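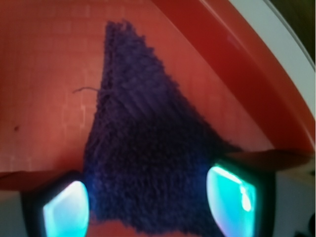 新闻中心 > 产品发布 > 桌面机器人

Clotstead桌面操作套件开放预订:从红托盘上的一块绒布开始

先自我介绍一下,我是Kaisu Aaltonen,在Storndale管产品。按规矩新闻稿应该由市场部的同事来写,用第三人称,通篇“业界领先”,可是Clotstead我前前后后跟了这么久,实在舍不得交出去,就厚着脸皮自己动笔了。写得啰嗦的地方请各位编辑多包涵,想删就删!

正事先说:Storndale的Clotstead桌面操作套件今天起接受预订,标准版售价2,040欧元,九月开始发货,下单后四周内送到。已经有机械臂的实验室、学校和小团队,买回去装到臂上就能用。还没有机械臂的,后面有一段讲租用,请往下看。

套件里有什么

一只双指夹爪,两根手指的内侧各有一块会发光的指垫;一台装在腕部的小相机;一台固定在台边的相机;再加上整套练习用的台面道具和九张任务卡。线缆、支架、标定板都在箱子里,不用另外买。

很多朋友第一次看到发光的指垫都问是不是装饰。不是的,腕部相机离手指很近,夹爪一低下去,自己的影子就把要抓的东西盖住了,碰上深色的布料,画面里就剩黑乎乎一团。我们让指垫自己发光,手指之间的区域就亮起来了,绒布表面的毛圈、褶皱,连边上翘出来的一根线头都能看见。亮度可以在软件里调,也可以整个关掉,有的用户做对比实验需要关,我们就把开关放在了主界面上,不用去翻菜单。

光的颜色我们吵过好几轮。我自己一开始想要暖白色,看着舒服嘛。负责光学的Halfdan Vídalín坚持用现在这种偏青的颜色,理由是我们的练习道具里红色和橙色特别多,青色的指垫在画面里一眼就能跟它们分开。我不太服气,拉着他试了一个下午,最后还是听他的了。(他到现在还时不时提这件事。)

为什么要练绒布

硬的东西好抓,位置看准了,夹住,抬起来,完事。软的东西麻烦得多:一捏就变形,夹少了会滑,夹多了会把底下的台面也蹭到,放下去以后形状又跟刚才不一样。我们收到的询问里,问得最多的就是布:毛巾、抹布、袜子,还有一位想让机械臂帮忙整理毛线帽的。所以任务卡从第一张起就是绒布,深紫色的,毛茸茸的那种,颜色深、毛又密,对相机来说算是挺刁钻的材料了。

第一张卡只要求夹住布角提起来。听着简单吧?我第一次自己遥控着做的时候,连夹了好几回都是空的,手指合上了,布还躺在原处。后来才学会先把夹爪再压低一点,让两边的指垫贴着布的两侧慢慢合拢。这个小窍门我写进了任务卡背面,字有点小,请务必翻过来看一眼。

托盘和厨房台面

再说说台面。我们做了一套小尺寸的厨房:浅灰色的台面,灰色的玩具水槽,弯弯的水龙头,白色的背板。红色托盘是后来加的,加了以后我就再也不想拿掉了。东西放在托盘里,可以练单件抓取;托盘可以整个歪着摆,一角架到水槽边沿上去,这样每次开始时物体的位置和角度都不相同,训练出来的模型就没那么容易死记硬背。

托盘里放什么也随您。圆顶的按压按钮有橙色、浅绿和蓝紫色的,可以练“按哪一个”,也可以当成障碍物摆着,让夹爪绕开去拿玩具食物。我个人最喜欢的是那瓣橙子,弯弯的,侧面一滑就跑,特别考验夹爪落下去的角度。绿色的圆柱块我本来以为最简单,结果它会滚!所以我们在任务卡上给它的难度往上提了一级。
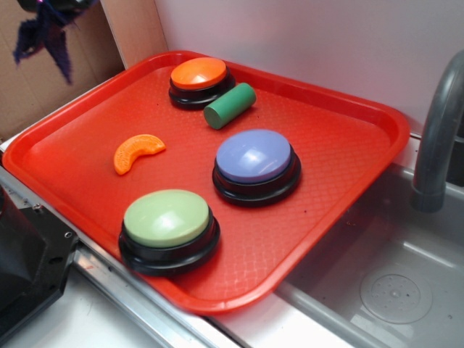

两台相机怎么配合

腕部相机看近处,台边相机看全局,这个搭配不新鲜,很多团队自己也这么装。我们做的事情是把麻烦的部分提前处理掉:两路画面的时间戳在采集的时候就已经对齐,录完一段直接打开就能并排播放,不用事后再写脚本去凑。标定也简化了,把标定板往托盘里一放,点一下按钮,等它走完就行。

数据存成通用格式,您想拿去训练自己的模型,随便用,不用经过我们的服务器,也不用注册账号。这一点我在内部会议上反复讲过,写进新闻稿里,算是给自己断了后路。

遥控端我们支持手柄和主从臂两种。手柄便宜,上手也快,抓抓积木、按按按钮足够了。做布料的话我还是建议用主从臂,手上有点感觉,动作会顺很多。主从臂不包含在标准版里,需要单独选配,这个请注意,别到时候打开箱子找不到来怪我。

先用上的人怎么说

Pristau教学实验室是最早拿到试用套件的地方之一。那边带课的Kusum Malhotra给我写了很长的一封信,我征得她同意摘一小段:

“学生们以前上机器人课,最怕的是前两节都在接线。这次第一节课结束之前,每个小组都录到了自己的第一段数据。有一组把绒布和橙子瓣放在一起,让布盖住一半,自己给自己出难题,下课了还不肯走。我希望任务卡能再多几张,尤其是两件东西要按先后顺序拿的那种。”

信里也有批评。Kusum觉得腕部相机的线留得太长,机械臂转到某些角度时会垂到台面上来。这个意见我们收下了,九月发货的批次会换成短一些的线,外加一个卡扣。已经拿到试用套件的用户,请写信来,我们把新线寄过去,不收钱。

Guðlaug Baldursdóttir那边用法完全不同。她做的是餐饮后厨的自动化咨询,客户常常问她“这个能不能抓、那个能不能抓”,以前只能凭经验答。现在她把套件摆在办公室里,客户带着自家的抹布、手套过来,当场就试。她对我说:

“有些东西试了就是抓不好,这也是很有用的答案,客户听了反而更愿意继续往下谈。”

我挺喜欢这段话的,所以也放进来了。Clotstead有它抓不好的东西,湿透的厚毛巾就是一例,太重;特别薄的保鲜膜也不行。我们在网站上列了一份清单,做不好的也写在上面,会跟着固件更新。

没有机械臂怎么办

可以租。我们跟Holanda合作,推出了带机械臂的租用方案,最短租期两个月,机械臂、套件和台面一起送过来,工程师上门装好、标定好再走。租用期间如果决定买下套件,已付的租金可以抵扣一部分,具体怎么抵请直接问销售,比例跟租期有关系,我在稿子里写死了反而容易弄错。

Holanda负责租用业务的Zeeshan Khattak跟我说,他们最看重的是台面小,一张普通办公桌就放得下:

“我们以前送一套设备过去,客户得先腾出半间屋子。这套搬进去,接上电,当天下午就能开始录。”

租用方案首批只在有上门工程师的城市开放,名单在预订页面上能查到。您那里暂时没有的话,留个邮箱,开通了我们通知您。

几个大家常问的问题,我顺手一起答了

道具坏了能不能单买?能。绒布、托盘、按钮、玩具食物都单独卖,绒布按包卖,毕竟夹来夹去总会起毛掉线,请当耗材看待。

指垫能不能换?能,两颗螺丝,自己动手就可以。换完记得重新标定一次。

可以用自己的道具吗?当然可以,而且我特别鼓励!任务卡只是给您一个起点,录制软件并不限制您抓什么。

适合小朋友用吗?套件是给高校、职业学校和工程团队设计的,中学课堂要用的话,请安排老师全程在场。夹爪合拢的力度可以设上限,出厂默认是较低的一档。

保修多久?夹爪和相机保修两年,道具不在保修范围内。

预订与媒体联络

预订从Storndale网站的Clotstead产品页进入,选标准版或者租用方案,按提示填写机械臂型号就好。型号不在下拉列表里也别急着关页面,选“其他”,写上接口法兰的尺寸,我们会有人回信告诉您能不能装、要不要转接板。

媒体朋友想借一套回去试用,或者想来我们这里亲手遥控一回,请联系Storndale新闻邮箱,主题写上Clotstead,邮件会直接转到我这里。来的话建议约在上午九点以后,我会把绒布任务准备好,头几次夹空了别灰心,我当初也是这么过来的。需要高清图片和完整的规格表,也请在邮件里一并注明。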